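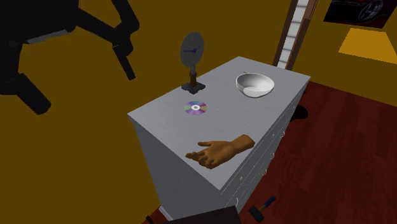 Interim report to the Rathjen Fund
Project: Urard – simulated grasping examples for household objects
Reporting period ending February
Prepared by Ingeborg Grube, technical lead, Praden
Approved by Wolfram Baumgart

1. Status

Work package 2 (scene generation and example collection) is on schedule. Work package 3 (training of the first policy) started two weeks early using partial data. Work package 4 has not started.

The target for this period was 1000 accepted examples in the furniture-top set. The target was met. An example is accepted when the replay reaches the same end state as the original recording and the written instruction matches the object that was moved.

2. Scene generation

The scene generator now places a five-fingered hand, a support surface and a set of small objects in a furnished room. Room contents, wall colour, floor material and light position are drawn at random for each scene. Support surfaces in use are desks, shelves, side tables and chests of drawers. Objects are drawn from a library of 258 models, up from 100 at the previous report.

The current library covers a wide range of shapes. Flat items such as compact discs are the hardest to pick up from a bare surface and are sampled more often for that reason. Bowls are handled at the rim. Desk clocks on a thin post can be grasped at the post or the base, and both are recorded as valid. Tools such as hammers may be placed on the floor as well as on the furniture, so that the learner sees objects it is not being asked to reach.

Each episode starts with the hand at rest on the support surface, in a random orientation. Palm-up starts are included. They make the episodes longer, as the operator must turn the hand over before the first approach, but the early policy failed on nearly all of them when they were left out of training.

3. Collection

Operators control the hand with a tracked glove at the Zirkar office. Two operators were trained in this period, for a total of five. Sessions were shortened to 40 minutes after error rates were seen to rise toward the end of longer ones.

300 further examples were recorded and rejected. The main causes were:

Replay did not match the recording – mostly thin objects sliding differently under contact
Instruction named an object that was hidden from the camera
Operator dropped the object and did not retry
Object passed through the support surface (fixed in the current build)

Rejected examples are kept. Dropped-object cases may be useful later as negative examples, and storage cost is low.

4. Known problems

Furniture placement does not yet check properly for contact with the floor. Some chairs are left tilted or above floor level. This does not affect grasping, but it does affect how the rooms look, and a fix is planned for the next build.

Contact settings for discs and other thin objects remain too slippery. Raising friction improved replay but made the recorded motions less realistic, so the change was withdrawn. We are testing a smaller time step in its place. Rendering is not affected, but simulation time per episode goes up.

Camera positions are drawn from a wide range, including steep views from above. Views in which the hand covers the target object for most of the episode are now filtered out before recording.

5. Budget

Spending is within the approved amount. Operator hours were slightly over plan because of the added training. Computing was under plan, and we ask for approval to move the unspent portion to operator hours. No change to the total is requested.

6. Next period

Fix chair placement and re-render the affected scenes
Finish the time step comparison and report replay rates by object type
Add drawer opening as a second task family, starting with ring pulls
Deliver the first trained policy with results on rooms not seen in training

The drawer work depends on moving joints being added to the chest models. Wolfram Baumgart will confirm the delivery date for these with the modelling contractor and send it separately.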